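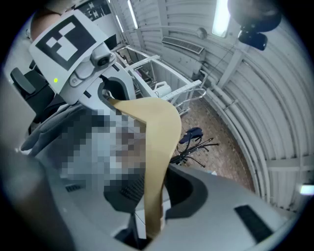 A tan fabric strip held in one of the hand-held grippers at the Drenville site.

Nandorov has started a new round of hand-shown training at its Drenville site, the firm said this month, and this time the job is cloth. Strips of it, mostly. Picking up, folding, laying down, over and over.

The method is simple enough on paper. A person holds a gripper, does the task the way they'd like the robot to do it, and the tool records the movement along with what its own camera sees. No joystick, no headset. The recordings then go to a team at Ngô, the software outfit Nandorov has worked with since March, who turn them into something an arm can copy.

So far 1125 runs are in the bag, of which 107 were thrown out. Most of the rejects came down to the marker not being seen for long enough, which leaves the software guessing where the tool was. A few were just people dropping things.

Fabric is a pig of a material for this. A box stays box shaped. A strip bends where it wants, and the same grip in the same spot can give a diffrent fold each time. Nandorov says it wants that variety in the data and has told its demonstrators not to tidy up their technique too much. Slow is fine. Clumsy is fine, up to a point.

The firm did try remote control first. Nineteen sessions last winter, operator in one room, arm in the next. Good results on hard parts, it says, but slow going with cloth, and operators complained they couldn't feel when the strip was about to slip. Remote sessions will carry on for heavier jobs.

The target for the cloth set is 1679 usable runs. After that the first trials on a working arm, at Hundunero, a laundry and linen hire firm which has agreed to give over part of one sorting line. Only short strips and small squares to begin with. Sheets and duvet covers are a long way off and no date has been given.

Staff at the linen firm will get a turn with the grippers as well, before the arm goes in. Training takes a morning, according to Nandorov, and most of that is learning to keep the fingers from closing too early.

No word yet on weather the recordings will be shared outside the three firms. We've asked and will update this when we hear back.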